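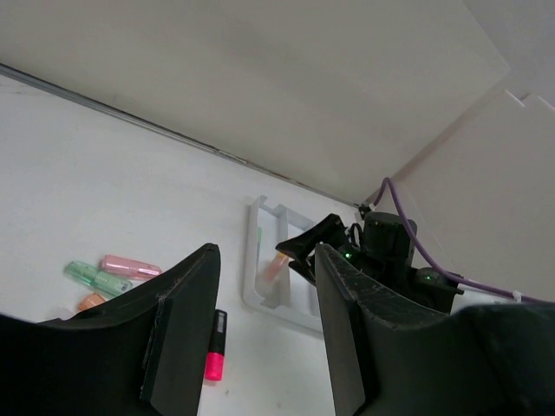 # Bringt das Aufwärmprogramm „Tzavaras“ im Schulvolleyball wirklich etwas?

Projektbericht im Fach Sport, Gymnasium Dultau
Abgabe: 27. Dezember 2018

## 1. Ausgangsfrage

Seit den Sommerferien wärmen sich die Volleyballgruppen unserer Schule nach dem Programm „Tzavaras“ auf. Es dauert 15 Minuten und besteht aus Laufübungen, Sprüngen auf einem Bein und einer Reihe von Dehnungen im Stehen. Im Begleitheft steht, man springe danach „spürbar höher“. Eine Zahl dazu habe ich im ganzen Heft nicht gefunden, auch keine Angabe, wer das gespürt haben soll.

Vor dem Turnier um den Billetti-Pokal wurde das Programm trotzdem zur Pflicht. Ein Training hat bei uns 90 Minuten, davon geht also ein Sechstel weg, bevor der erste Ball gespielt ist. Ich wollte wissen, ob sich das lohnt.

## 2. Vorgehen

Gemessen wurde im Oktober in der Sporthalle, jeweils zu Beginn des Trainings. Zwei Gruppen machten mit, zusammen 39 Schülerinnen und Schüler. An einem Termin gab es das volle Programm, am anderen nur fünf Minuten lockeres Einlaufen und ein paar Pritschbälle zu zweit. Eine Gruppe begann mit dem Programm, die andere mit dem Einlaufen.

Danach kam der Sprungtest: im Stand mit gestrecktem Arm an die Messlatte greifen, dann aus dem Stand abspringen und so hoch wie möglich tippen. Jeder hatte drei Versuche, der beste zählte. Die Differenz zur Standhöhe ist die Sprunghöhe.

Ausgewertet habe ich 35 Personen. Die übrigen haben an einem der Termine gefehlt.

## 3. Ergebnisse

Im Mittel lag die Sprunghöhe nach dem Programm 2 cm über der nach dem Einlaufen. Auf den ersten Blick gibt das dem Begleitheft recht. Ich halte den Unterschied aber für zu klein, um daraus etwas abzuleiten:

- Die Messlatte hat nur Striche im Abstand von einem Zentimeter, und abgelesen wurde von der Bank aus mit bloßem Auge.
- Zwischen dem besten und dem schlechtesten der drei Versuche lag bei vielen deutlich mehr als der angebliche Gewinn.
- Einige sprangen nach dem Programm sogar niedriger und sagten, ihre Waden seien schon müde.

Auffällig ist außerdem, dass die meisten beim jeweils zweiten Termin besser waren, egal in welcher Reihenfolge sie dran waren. Das spricht für Übung am Testgerät. Wer einmal weiß, wie man die Latte trifft, holt beim nächsten Mal mehr heraus.

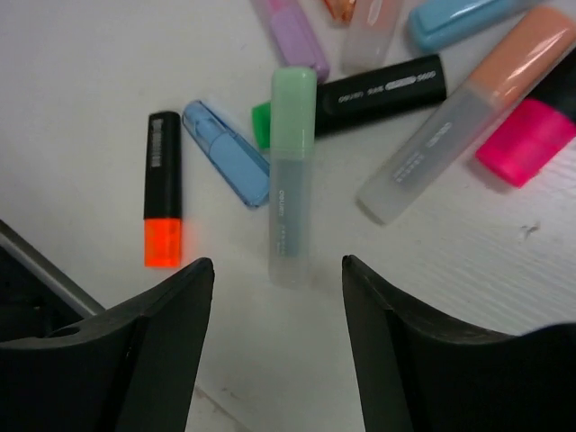 *Abb. 2: Textmarker und Kappen auf weißer Tischplatte*

## 4. Einwände und Fehlerquellen

Gegen meine eigene Untersuchung lässt sich einiges sagen. Alle wussten, welches Aufwärmen gerade getestet wurde, und in der Umkleide wurde vorher viel darüber geredet. Wer das Programm nicht leiden kann, strengt sich danach vielleicht weniger an. Eine Gruppe ganz ohne Aufwärmen gab es nicht, das wollte ich wegen der Verletzungsgefahr nicht verantworten.

Ob das Programm vor Verletzungen schützt, habe ich nicht untersucht. Dafür müsste man mindestens eine ganze Saison mitschreiben. Die Trainingsgruppe am Schulzentrum Stusirow arbeitet ebenfalls nach „Tzavaras“ und ist davon überzeugt, führt aber keine Liste über Ausfälle. Mit Überzeugung allein kann ich nichts anfangen.

## 5. Bewertung

Für die Behauptung mit der Sprunghöhe habe ich keinen brauchbaren Beleg gefunden. Das Programm schadet vermutlich nicht, abgesehen von der Zeit, die für Aufschlag und Annahme fehlt. Gerade die Annahme war beim Billetti-Pokal unser Problem, und die wird durch einbeiniges Hüpfen nicht besser.

Ich schlage vor, die Dehnungen ans Ende des Trainings zu legen und die Laufübungen zu kürzen. Falls jemand den Versuch im nächsten Schuljahr wiederholt, sollte vorher ein Probetermin an der Messlatte stattfinden, der nicht gewertet wird.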